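Sex., 22 de outubro
Por Thịnh Đặng
Categoria: Material de mesa > Cubos e blocos > Reclamações em aberto

Chamado 340: cubos coloridos Zirnano, suposta diferença de medida entre cores

Abro este registro a contragosto. A reclamação que recebi diz que o cubo verde do jogo Zirnano "não casa" com os outros e que, encostado no amarelo, deixa fresta. Quem reclamou mandou duas linhas e nenhuma medida. Já vi esse tipo de queixa antes, em março, com o jogo anterior, e no fim o problema era a mesa.

O que me foi informado:
- jogo com várias cores, peças maciças, acabamento fosco;
- fresta "visível a olho nu" entre verde e amarelo;
- mancha no verde, que segundo o reclamante "já veio de fábrica";
- fornecedor Brindora, que revende o Zirnano.

Não me foi informado: temperatura da sala, se os cubos foram limpos, com quê, e se alguém os deixou cair. Perguntei as quatro coisas. Recebi resposta para uma (limpos, com pano seco) e um "acho que não" para a queda. Anoto como não respondido.

Passo 1. Inspeção do verde.

Comecei pela peça acusada. As arestas me pareceram bem definidas, com um arredondamento leve, nada de lasca. A cor puxa para o jade, e quem escreveu "azul" no formulário deveria rever. Quanto à mancha, existe, mas eu esperava coisa pior pelo tom da mensagem. 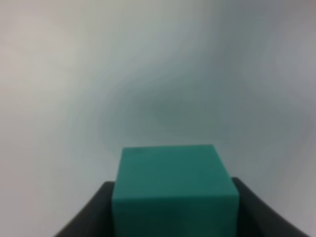

Cubo verde. Marca pequena e fraca na face de cima, perto do canto esquerdo do fundo.

Se veio de fábrica ou não, essa marca não me conta. Pode ser sujeira, pode ser do molde, pode ser do dedo de alguém que tinha acabado de lanchar. Passei pano com água e detergente neutro e deixei para olhar no dia seguinte. Continua lá, talvez mais clara. Não vou jurar, porque a luz da sala muda muito entre a manhã e a tarde.

Quem abriu o chamado também afirmava que a frente do cubo é de um verde diferente do topo. É sombra. Virei a peça e a face "mais escura" clareou, enquanto a outra escureceu. Item encerrado, e peço que não volte.

Passo 2. Medição.

Usei o paquímetro da Grullon, que é o único que temos com a pilha boa. Três leituras por eixo, nas três peças citadas. Não achei diferença que eu consiga separar do erro da minha própria mão. A Brindora anuncia uma tolerância apertadíssima na ficha do produto. Tomo isso como propaganda até ver um laudo, que pedi e não chegou. O atendimento deles me deu o protocolo 54 e a promessa de um retorno "em breve".

Repeti a medição depois do almoço com o paquímetro zerado de novo. Mesma coisa. Se há fresta, ela não nasce da medida das peças, ou nasce de um defeito de esquadro que paquímetro não pega bem.

Passo 3. Encosto.

Montei o canto: amarelo e verde lado a lado, vermelho na frente do amarelo, dentro do retângulo riscado na mesa branca. Escolhi esse arranjo porque o amarelo encosta nos outros dois ao mesmo tempo e, se alguma face estiver torta, ele é o primeiro a denunciar. Na primeira tentativa vi uma linha escura entre amarelo e verde e quase dei razão ao reclamante. Soprei a mesa, empurrei de novo com a régua e a linha sumiu. Era um fiapo. 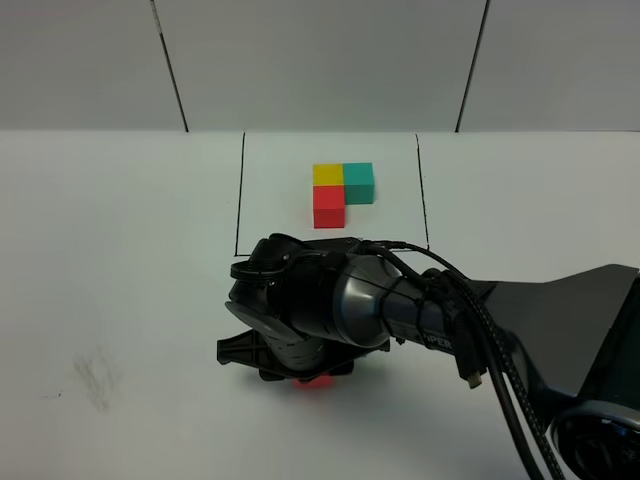 Muñoz leu o registro até aqui e discordou por escrito: encostar os cubos com régua não prova nada, porque a régua força o alinhamento, e no uso normal ninguém empurra peça com régua. Acrescentou que a fresta dele aparecia só quando o verde ficava à esquerda, e que isso estava dito por telefone. Perguntou ainda por que o amarelo não está sendo tratado como suspeito também.

Respondo por partes.

Sobre a régua, aceito. Refiz o encosto à mão, sem régua, e as peças ficaram juntas, embora tenha dado mais trabalho acertar o vermelho.

Sobre o telefone, não tenho registro da conversa. O que não está no chamado eu não tenho como conferir. Mesmo assim troquei o verde de lado e girei a peça um quarto de volta por vez. Em uma das posições tive a impressão de luz passando no alto da junção. Tentei enfiar uma tira de papel de seda e ela não entrou. Chamei outra pessoa para olhar sem dizer o que procurar, e a resposta foi "está normal, não?". Fico com impressão, sem confirmação.

Sobre o amarelo, ele tem razão e eu devia ter pensado nisso antes. Vou repetir o giro com o amarelo, mantendo o verde parado.

Verificado também: a mesa. Nível de bolha no centro e nos cantos do retângulo. Um dos cantos acusa um desvio pequeno, que sozinho já abriria uma fresta no topo de duas peças perfeitas. Calcei o pé com papelão dobrado. Isso não é conserto, e está anotado para a manutenção desde março.

Pendências:
1. Giro do amarelo, quatro posições, à mão.
2. Laudo da Brindora. Cobrar de novo.
3. Esquadro emprestado. O nosso tem folga na haste e não serve para isso.
4. Marca do verde: tentar álcool num canto escondido antes de passar na face inteira, porque não sei como o acabamento reage.
5. Pé da mesa.

Por enquanto não autorizo a troca do jogo. A proposta de comprar outro da mesma linha me parece prematura, e a de mudar de marca mais ainda, com base num fiapo e num canto de mesa desnivelado. Se o giro do amarelo mostrar alguma coisa, mudo o parecer e escrevo isso neste mesmo chamado.

Situação: em aberto, prioridade baixa. Muñoz pediu prioridade média. Mantive baixa.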